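Jirnwood Parade Letters - readme

Last touched Jan 22, 2025. Still rough, sorry.

What it is
Transcribed letters to the editor plus a few short notices, all to do with the Founders Day pageant in Jirnwood and whether the old mill strike belonged in it. 455 letters, 10 notices. One town, one long argument.

Where it came from
Bound newspapers in the Istholm reading room, and the Economou family scrapbooks (clippings only, no private mail). Scans first, then typed by hand. OCR was hopeless on the scrapbook pages - glue stains, folds, pencil over the print.

Files
letters.csv - one row per letter
notices.csv - same columns, no signer
places.txt - street and farm names, old spelling then new
changes.txt - what got fixed and when, mostly

Columns
id, paper, year, page, signer, town, text, stance, note
Year is the year printed on the page. Page is blank for scrapbook items, nobody wrote it down back then. Stance is one of: keep, drop, unclear. Unclear means unclear, please dont fold it into drop.

Spelling
Left as printed. "Pagent" shows up a lot, leave it. Line-break hyphens removed. Anything in square brackets is ours.

Signers
Names kept where the paper printed them. Pen names kept too, no guessing at who was who. If you think "A Weaver's Son" is your grandfather, write in and it goes in the note column, not the signer column.

Known problems
- 3 letters are missing their last paragraph, clipped that way
- a few dupes where both papers ran the same letter, see note column
- July letters are overrepresented, thats when the pageant was
- stance was coded by one person only (me)
- id 625 is out of sequence, left it so older citations still work

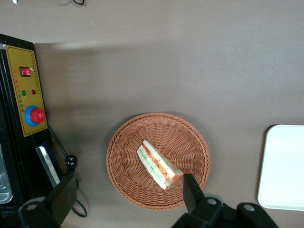 Loading
UTF-8, commas, quotes around text. Spreadsheet programs will eat the leading zeros in page, so import that column as text. The Fludamia viewer opens it fine but cuts long letters in the preview - full text is still there.

Reuse
Quote freely, credit the paper and the year. Scans are not included, ask the reading room.

Citing
Otis Pettigrew, Jirnwood Parade Letters, plus the row id.

To do
Second coder for stance. Finish places.txt, the farm names stop at M. Check the Istholm index against the notices agian.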